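The Capsule Kitchen Wants Your Drawers

The pitch for owning less has reached the cutlery drawer, and somebody is charging for it

By Radoslava Dvořáček

My mother owned a fish kettle. She cooked fish in it perhaps twice a year, and the rest of the time it held string, birthday candles and the good scissors. According to Dong-hyun Tak, the kettle was costing her peace of mind.

Tak runs Clireo, a decluttering service that began with wardrobes and has moved on to kitchens. His clients sign up for what he calls the 30-item kitchen. Everything you cook with, eat from and drink out of has to fit inside that number, and whatever misses out goes to the op shop. I asked whether a knife block counted as one item or several. He said people who ask that question are usually the ones who need the program.

I have my doubts about any method that treats a question as a symptom.

Still, the idea sells. Karkel, a homewares label, has built a whole range around it, with stacking bowls in colours named after weather. The starter set costs $1000. You are invited to clear out the plates you already paid for, then buy fewer plates for more money. When I put this to Hyun-seo Sung, who looks after the range, she said customers weren't paying for plates, they were paying for the decisions they no longer had to make. I thought of my own plates, which have never asked me to decide anything.

What the claims rest on

The capsule kitchen comes with three promises: you will cook more, waste less and feel calmer. I asked Clireo what the promises were based on and was sent a client survey. It had been filled in on the last day of the program, by people who had just paid for it, while the benches were still bare. There was no follow-up in December, when the relatives turn up and somebody has to eat trifle out of a mug.

Woo-jin Geum went through it last winter. She likes her kitchen now, she told me, and she can find the peeler. She has also bought back a colander, a second saucepan and a set of measuring cups. Was that a failure of the method? She thought about it for a while and said it was probably a failure of the first saucepan.

The calm is harder to argue with, and I won't pretend a jammed drawer improves anyone's morning. But a drawer can be sorted on a Friday night with the radio on. The part I object to is the moral weight that gets loaded on top, as if a spare ladle were evidence of a troubled mind.

There is a money question under it as well. Living with one pot is easy when you can pop out and replace it. Households that have gone without tend to hang on to things, and with good reason. Chang-ho Song, who has sold second-hand kitchenware from the same narrow shop for most of his working life, sees both ends of it. The capsule people bring in boxes, he says, and some of them come back later hoping the box is still there. It usually isn't. Good roasting pans go fast.

His regular buyers have no theory at all. They want a bowl to replace the one that broke, and they would like it to sit nicely on the saucer they've still got. 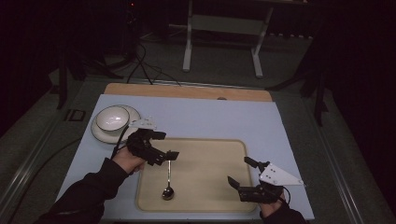

The trouble with one good spoon

Every version of this advice, sooner or later, gets to the spoon. Porkon, a newsletter I read for longer than I should have, spent a whole issue on choosing a single spoon for cooking, tasting and serving. The writer had settled on one after a long search and described its balance at length.

Try it. I did, for seven days. By the second evening I was rinsing the spoon between the curry and the yoghurt, and by the fourth I was tasting soup with a fork. I ran the tap far more than usual, which sits badly with the promise to waste less. My partner quietly put a teaspoon in his coat pocket and took it to work.

What I learned is that the odd extra thing in a kitchen is often there to save a bit of washing up, or a walk to the sink with hot fat on your hands. It's dull, practical slack. You notice it when you take it away.

Tak told me I hadn't given it long enough. The first month is adjustment, he said, and the benefits come later. Clireo sells a refresher session for people who are still adjusting.

Nogueira, the café near my office, does a brisk lunch out of a kitchen the size of a garden shed. I asked if I could look in. The shelves went up to the ceiling and every one was full. The cook reached behind her for a strainer without turning her head, and asked me to move because I was standing in front of the lids.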